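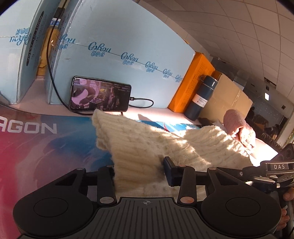 Wanen 7 review: annotation and trajectory cleanup for hand-held gripper recordings

Posted August 2, 2019

We have used Wanen since March to turn hand-held gripper recordings into training data for a cloth folding policy. It replaced a pile of our own scripts. This review covers version 7 on Linux, with a paid seat.

What it does

Wanen takes the video and the pose track from a recording, lines them up in time, and lets you cut, label and export episodes. It does not train anything and it does not control a robot. If you want a planner, look at Olo or write your own.

Import

Import is the best part. Our test set was 921 episodes, mostly garments: knits, towels, a few shirts. Wanen read all of them and flagged 7 where the pose track had gaps. Our old scripts let those through without a warning. Time alignment between video and gripper opening was right on every episode I checked by hand. You can nudge it a frame at a time if yours is off.

Segmentation

The automatic cutter splits an episode at grasp and release. It works from the gripper width signal, so it does well on rigid objects. On thick ribbed knitwear it is weaker. The fingers never close all the way on a bulky sweater, and the default threshold reads that as no grasp. Lowering the threshold fixed most of it. There is no way to save a threshold per object class, so you have to set it again each time you switch from shirts to sweaters. I would like to see that changed.

Masks

The cloth mask tool is only fair. In clean conditions it follows the fabric well. It has trouble where direct light washes out the weave, and where one finger goes behind a fold. A patterned mat under the garment also confuses it, and the mask leaks into the artwork. Plan on fixing masks by hand for anything filmed on a busy table. The brush is quick and undo works.

Export

Export to Teoh format was fine. Export to plain folders dropped the calibration file until we found the checkbox for it, three menus down. A batch of 200 episodes finished over lunch on a normal desktop.

Price and support

A seat is $600 a year. Support answered both of my tickets, one the same day and one after a week. The manual is thin on the scripting side, and the examples in it still use version 6 names.

Compared with Prodwood

Prodwood has better masks and costs less. It also crashed on our longer recordings and has no pose gap check. We kept Wanen for the gap check alone.

Good: import, alignment, gap check
Bad: thresholds do not save, masks leak on patterns, manual
Rating: 7 out of 10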